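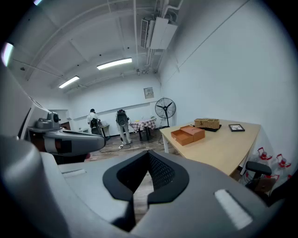 My brother-in-law says just rip both lights out and put up anything else, he doesn't care what, fluorescents are done. Easy for him to say, he isn't the one paying for it.

Low ceiling room with fluorescent lights - tubes, whole new fixtures, or leave it?
posted by porchlight_and_pie in Home & Workspace > Lighting

Hi all, quick one hopefully. We rent a low room in the Ní Bhriain building, ground floor, about 200 square feet in the part we really use. White walls, wood floor, fluorescent lights on the ceiling. We've been in for two years and I never thought much about the lights until November, when it started getting dark at 4:30 and we had them on all afternoon.

Problems:

The one nearer the door hums. Not loud but once you hear it you can't stop. It also takes a few seconds to come on when the room is cold, blinks, then settles.

By 5 pm I have a headache. Could be the lights could be me.

Everything looks kind of greenish. I mixed two paint samples in there, thought they matched, took them outside and no.

Landlord says do what I want as long as the ceiling isn't damaged and I pay. I got one quote, 400 to take both down and put up flat LED panels. Seems high?? Also saw the LED tubes that go right in the old fixture, Tusteo makes some, and the package says some kinds work with the ballast and some dont. I don't know what a ballast is beyond "the humming part".

So do I swap tubes, pay for the panels, or buy a desk lamp and stop whining. Low ceiling so nothing can hang down. I can use a screwdriver, I've never done wiring.
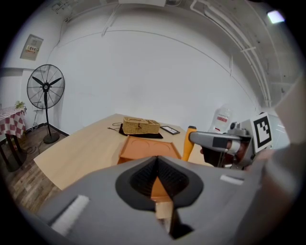 Orange tray on the table, same room.

Forgot to add, no windows on the side I work on. And yes the switch is just on/off, no dimmer.

3 answers

gravel_road_ruth

Tube swap. Not even close for a rental.

OK longer version. The ballast is a box inside the fixture, under the metal cover, sits between the house wires and the tube. Old magnetic ones hum and blink on startup, esp. when cold. That's your hum almost for sure. New tube of any kind with a bad ballast still running = you might still have hum.

LED tubes come in a few types and this is where people get burned:

Plug-in (type A on the box). Goes in where the old tube was. Needs a working ballast that's on the maker's list. Easy, but you keep the hum maker and when the ballast dies the light dies.

Bypass (type B). Ballast gets taken out of the circuit, tube runs off house power. No hum. But it's wiring, and the sockets on the ends might need to be changed too. Follow the diagram that comes with the tube, they are not all the same.

Both (type A/B). Run it on the ballast now, bypass later. Costs a bit more.

You said no wiring ever, so I'd do this. Open the cover with the breaker off, read the label on the ballast, take a photo of it. Check it against the list on the tube maker's site. If it's there get the A/B kind and put them in. If the hum stays and bugs you, get an electrician for the bypass, it's a short job, and the tubes you bought still work.

Color - look for 3500K or 4000K, and a CRI of 90 or better. CRI is the part that matters for your paint. Cheap tubes say 80 and that's where skin and reds go weird. Do both fixtures the same day with the same tubes or one end of the room will look different from the other and you'll hate it.

Old tubes have mercury in them, don't put them in the trash. Most towns have a drop off. Don't break one indoors.

Also turn the breaker off, not just the switch. I know I said it already.

hokness_hardware_regular

$400 isn't crazy for two with labor, depends where you live. Get a second quote tho. Ask if that price includes patching. When a long fixture comes down there's nearly always a stripe of old paint under it plus screw holes, and a shorter panel won't cover that. Your landlord said no damage so thats the thing I would pin down first.

I went with panels in my garage, the Kuren ones, the flat kind that sit tight on the ceiling. Like them fine. Bit harsh if you're looking straight up. With a low ceiling you do notice it more because the thing is right over your head, so get one with a frosted cover and maybe go down a size.

Headaches - mine went away but I also got new glasses that same month so who knows.

mothwing

just get a desk lamp lol. I work under the same kind of lights and keep them off half the time, lamp on the left side if you're right handed so your hand doesn't throw a shadow

Comments

porchlight_and_pie: Thanks! Took the cover off with the breaker OFF like told. Label is half peeled but I can read the model number, and it is not on the Tusteo list. Of course. So does A/B still make sense or go straight to bypass?

gravel_road_ruth: Straight to bypass, have someone do it. Get plain type B then, no point paying for the A part. Have them put the little sticker on the fixture that says it was converted, so nobody sticks a regular tube in there later. It comes in the box, people throw it out.

porchlight_and_pie: ok. calling around this afternoon. Bought the desk lamp too.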